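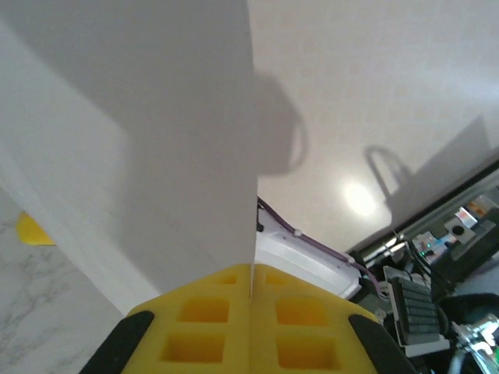
Eun-ji Ji
Contributing writer, Standville

The Srour paper mill opens to visitors once a year, in October, and this time I got a place on the early tour. We met at the loading gate, signed a sheet, and were given earplugs and a hairnet each. Our guide was Bontu Lemma, who has run the second shift for 20 years and speaks loudly enough that the earplugs made little difference.

The tour starts at the pulper, a round tub where bales of used office paper are broken down in water. It smells like a wet cardboard box. From there the pulp goes through screens that take out staples and bits of plastic, and then on to the machine hall. Most of the mill's output is gray board for book covers and game boxes. The customer we heard most about was Grirus, a puzzle maker that takes 613 tons a year. 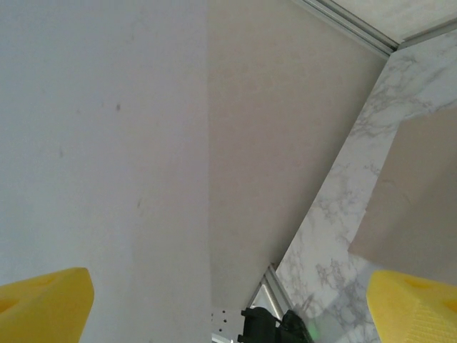 4 min read

The machine hall is hot. The wet sheet comes in at one end and passes over the drying cylinders, and by the far end it can be wound. Lemma let us feel samples taken at three points along the line. The first one fell apart in my hand.

We had 8 minutes in the testing room, which was too short. A technician folded strips of board back and forth until they cracked and wrote down the number. The best strip that morning had lasted 1,291 folds.
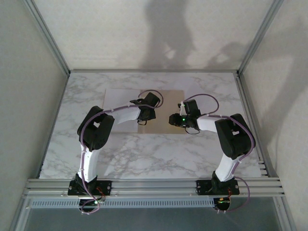 I asked about the river, as did several others. The mill draws its water from the Firkmont side and returns it below the weir after treatment. The settling ponds weren't on the route, and I would have liked to see them.

Tickets are free but have to be booked by phone. Wear closed shoes. Parking is across the road, and the canteen sells soup until two.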